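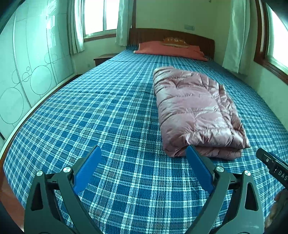
Storage of seasonal bedding in furnished rooms
Posted by Prakash Thomas, Sternby Residents' Forum

Members are asked to comment on the proposed wording for the bedding section of the house guide before it is reissued in January. The present text says only that quilts are to be "put away tidily", and it has been read in different ways on different floors. The draft asks that a quilt be folded lengthways into a long bundle and laid on the made bed, on top of the bedspread, until it goes into the wardrobe. The mauve-pink one on the blue plaid bedspread is folded in the manner intended: long and narrow, lying on one side of the bed, with the pillow and the small cushion left in their places at the headboard. The draft further asks that no quilt be stored under a bed. Comments are invited on both points.

Flinska_east
Reply 1

I support the first point and have reservations about the second. The wardrobes on our corridor have sliding panels, and only one side can be open at a time. A satin-finish quilt does not stay where it is put. It slides off the shelf and catches in the runner, and the panel then has to be lifted off to free it. Under the bed, in a cotton bag, mine has given no trouble.

sinaga
Reply 2

With respect to the previous member, the runner catches when the quilt is placed on the lower shelf with its fold facing outwards. If the fold is turned to the back and the quilt pushed fully in, the panel closes. I would also ask that the guide mention dust. The floor under the beds is cleaned twice a year at best.

Prukutau_2
Reply 3

May I raise a different objection. A long fold puts the same creases across the stitched channels each time, and the filling gives way along those lines. My own quilt has 2 flat strips where there is no filling left to speak of. I was taught to roll them. A rolled quilt takes up more of the shelf but keeps its shape over the summer.

Prakash Thomas
Reply 4

The point about creases is noted. The draft could say "folded or rolled". I am less willing to give way on storage under beds, as the guide applies to all rooms and several have beds too low to clean beneath without moving them.

Flinska_east
Reply 5

Then I would ask for an exception where a closed bag is used. A rule that obliges a resident to take a wardrobe panel off twice a year is not a reasonable one — and the panels are heavy.

sinaga
Reply 6

I do not agree that an exception is needed, but I would accept one if the bag is required to be cotton. Plastic holds the damp. Could the guide also say whether cushions are to be stored with the quilt or left on the bed? Both are done at present.

Prakash Thomas
Reply 7

Left on the bed. I shall add a sentence to that effect and post the revised wording in this thread, with the cotton bag exception marked for further comment.

Prukutau_2
Reply 8

Thank you. Please keep "or rolled".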